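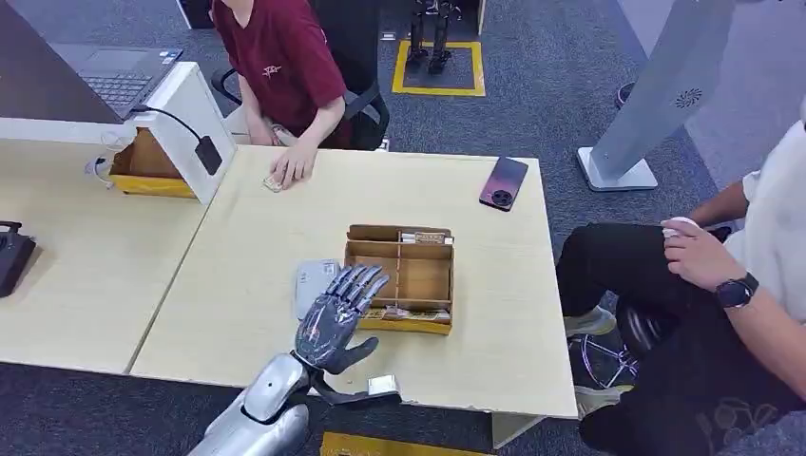 How to Request a Recount in a Munberg Municipal Race

Last updated 8/25/18 by Nighat Orakzai

These steps apply to races for mayor, town council and school board in Munberg. State and county races follow a different process and are handled by the county clerk.

Before you start

Only a candidate on the ballot, or a person the candidate has named in writing, can file. Voters who are not candidates can attend the recount but cannot ask for one. You will need the certified vote totals for each precinct, not the election night numbers.

Step 1. Check the margin

Subtract the second-place total from the first-place total. Divide the result by all votes cast in that race, leaving out blank ballots. If the margin is half of one percent or less, the town pays. If it is larger, you can still file, but you pay a deposit.

In the May council race, Lejla Kelmendi received 1,334 votes and Khải Lương received 824. With only two candidates, the margin was over 23 percent, so a recount would have required a deposit.

Step 2. Fill out the petition

Pick up the petition at the clerk's window in town hall. List the race, the precincts you want recounted and the method (machine or hand). Precincts left off the petition cannot be added later. Sign in ink in front of the clerk or a notary.

Step 3. File on time

The petition must be stamped by the clerk within 4 business days of certification. The day of certification does not count. Email and fax copies are not accepted.

Step 4. Name your observers

Each candidate may have one observer per counting table. Turn in the names when you file. Observers may take notes and object to the reading of a ballot but may not touch ballots. Objections are written on the log sheet and decided at the end of each precinct.

Step 5. Get the result

The clerk posts the new totals outside the council chamber within 16 days of filing. If the winner changes, the deposit is returned in full. If not, the cost of the count is taken out and any balance is mailed to you.

Questions about the petition go to Na-rae Tak at the clerk's office.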